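# Two hours inside the Sellska open house

The Ajayi servers were down for maintenance when I pulled into the parking lot at Sellska, so at least I wasn't missing a raid night. I've been playing Jekach since the second beta, and when the studio said it would open its doors to players for an afternoon in March, I put my name in within minutes. I did not expect to get picked. I got picked!

The studio is in Ondport, up a hill behind the ferry terminal, in a building that used to be a printing shop. Badges at the front desk had your character name in big letters and your real name in tiny ones underneath, so I spent the afternoon being called Mossgrave by total strangers and loving it.

## The encounter room

We started with the team that builds the raids. They had the new fight, the Drowned Bell, up on a wall screen with no art on it at all, just gray blocks and colored circles on the floor. It was still fun to watch! One of the designers played the tank and talked through every move while a second one sat beside her with the boss controls and kept making it meaner. The bell rings, the water comes up, and everyone has to be standing on something that floats. That was the whole pitch, apparently, on a single sticky note.

The number that stuck with me was 957. That's how many full-group wipes the internal testers logged on the Drowned Bell before anybody cleared it. The first clear was by accident, when the healer stood in the wrong place and found out the third platform doesn't sink if you leave a pet on it. They argued over whether to fix that and then left it in. If your group has a Warden, you now know what to do with the otter.

I asked about the 12-player size, which my guild grumbles over constantly (we always have thirteen people online, or nine). The answer was better than I expected. They tried bigger groups, but the water effect got so crowded with spell colors that people stopped watching the boss and stared at their own feet. Smaller groups were too easy to carry. A flexible size is on their list for the older raids first, with no date on it.

## Sound

This was my favorite stop, and I would have happily stayed there until they threw me out. The sound room is about as big as my kitchen and has shelves up to the ceiling, all of it stuff that makes noise. Chains, gourds, a cracked cello, a bathtub. The library for Jekach has 3932 finished effects in it, and a surprising share of them started life as something from a hardware store.

They played us the Bell by itself, dry, and then with each layer added. The low part is a brake drum hit with a rubber mallet and slowed way down. The shimmer on top is a wet finger on a glass bowl. Then they let us record our own footsteps in a tray of gravel, and I am told there is a small chance that a swamp guard in the next patch will be walking on my left boot. I will be listening to every swamp guard very closely.

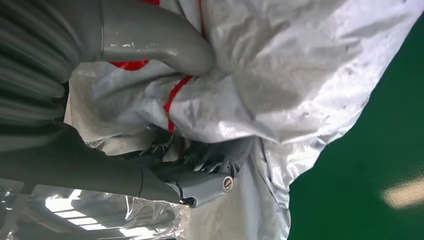
Themba Mnguni posted under my first short write-up in the guild forum that I had undersold the music side, and that the theme in the Drowned Bell's last phase is the old login song from the first beta played backward. I went and checked with my headphones on. He's right, and I can't believe I sat in that room and missed it.

## Questions and leftovers

The closing Q&A was in the cafeteria, with very good dumplings. A few things I scribbled down:

- Bank tabs will be shared across characters. Huge cheer for this one.
- The fishing rework is playable inside the studio but was kept off the tour. I tried to peek and was kindly steered away.
- Loot in the Drowned Bell drops as tokens, so no more six pairs of the same plate boots in a night.
- Mounts still can't go indoors, and the person who asked got a sympathetic groan from the whole room.
- Cross-region groups are being tested between 2 of the regions. They wouldn't say which.

Somebody asked if the story would ever go back to the lighthouse, and the writer at the end of the table just took another dumpling and looked at the ceiling. Read into that whatever you like. I certainly have.

I got back to the car a little after five, with a sticker sheet and a paper map of the Sunken Quarter that's now taped over my desk. Servers came up at seven. We went into the Bell practice mode that same night with eleven people and somebody's cousin, and made it to the second platform before it all went under. Trying again once our Warden is back from vacation. If anyone on Ajayi has a spare healer, we're usually hanging around the east docks.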